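A Tuesday at the Vendico works, Zendside

The bus to Zendside leaves Trastongate at an hour when only bakers and people visiting factories are up. I had booked the tour in April, in a fit of interest in how carrier bags are made, and by the time it came round the interest had worn down to a sort of duty. Still, the ticket was paid for.

Vendico has made film and bags on the same site for 33 years. You sign in, you are given a hairnet and shoes that have known many feet, and you are shown a safety film in which a man in a tie regrets leaning on something.

Our guide was Folasade Odukoya, who runs the extrusion hall and walks as if the building might leave without her. There were 16 of us, including a couple from Toom who had done the biscuit factory the day before and kept comparing. The biscuits had come with samples.

The hall itself is the reason to go. Pellets are sucked up a pipe, melted and blown into a tall bubble of film that climbs towards the roof, wobbling slightly, like a ghost with a job. At the top it is pressed flat between rollers and comes down again to be wound. I could have watched it all morning. We were given two minutes, then moved along to see the winding, where the noise was tremendous and the explanation, I'm told, was very good.

Cutting and sealing comes next. A hot bar drops, a blade follows, and there is your bag. Folasade said the trick is all in the heat of the bar: too little and the bottom falls out in the car park, too much and it never opens at all. Everyone nodded. We had all owned both kinds.

The canteen does a decent cheese roll and a tea I would describe as brown. Reject film goes back to the grinder, so even the mistakes get another go, and the man from Toom asked whether the same was true of the rolls.

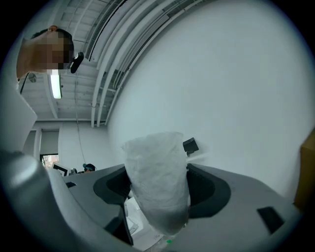 Can you book if you're coming on your own?
Single places are sold on the Tuesday tour, but you have to ring for them. The number is 2172 on the Zendside exchange, and they like you to ring before lunch.

I got the slow bus home, with a leaflet on film thickness and somebody else's hairnet in my pocket.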